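Notas charla, versión 7 de abril (Kazimír, no la repartas todavía)

Arrancar sin presentación larga. Nombre, Petska, equipo de planificación, y ya.

Diapo 1. El problema
Coger objetos altos con asa. Parece fácil. No lo es: cuello estrecho, pico que sale por un lado, asa por el otro. El planificador ve hueco donde no lo hay. Preguntar a la sala quién ha peleado con mallas de colisión convexas. Esperar manos. Seguir aunque no levanten.

Diapo 2. Qué hacíamos antes
Muestrear agarres sobre la nube de puntos, puntuar, quedarse con el mejor, planificar la trayectoria al final. Fallo típico: agarre precioso, brazo que no llega. Contar lo de Husby rápido, un minuto como mucho. Allí tirábamos 57 candidatos seguidos por cinemática y el operador mirando.

Diapo 3. Storkolix
Decir bien el nombre!! Es nuestro módulo, no un producto que se compra. Alcanzabilidad primero, puntuación después. Presupuesto por consulta: 200 ms. Si no hay solución devuelve el motivo, no un simple «failed». Esto a Vendula le importa mucho, la idea es suya, mencionarla (Vendula Murín, con acento).

Diapo 4. Percepción
Convexa simple = el asa se rellena y desaparece. Ahora descomponemos en piezas. Coste: más de 20 piezas en los objetos feos, se nota en el tiempo de chequeo. Ser sincero con esto, lo van a preguntar igual. Los de Hrubý usan campos de distancia, no meterse en esa discusion.

Diapo 5. Preagarre
Pinza abierta, encima del objeto, y ahi se decide todo: bajar por el cuello o buscar el asa. Cuatro comprobaciones antes de bajar:
holgura de los dedos con el pico
muñeca
vecinos (cajas pegadas, lo peor)
salida hacia arriba
Si falla la 4, se aborta. No reintentar en bucle, lo hicimos y fue un desastre.

Diapo 6. Lo que falta
Objetos que vuelcan. Superficies blandas, el modelo de contacto es pobre. Del simulador al brazo real: en mayo, si Kazimír Trnka termina el puente de control. No prometer fechas en voz alta.

Preguntas. Si sale lo del aprendizaje: sí, lo miramos, hablamos en el café. Dejar puesta la última diapo mientras preguntan.

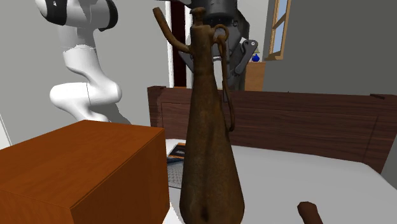
Última diapo. Render del simulador: pinza abierta sobre la jarra, con la caja casi pegada.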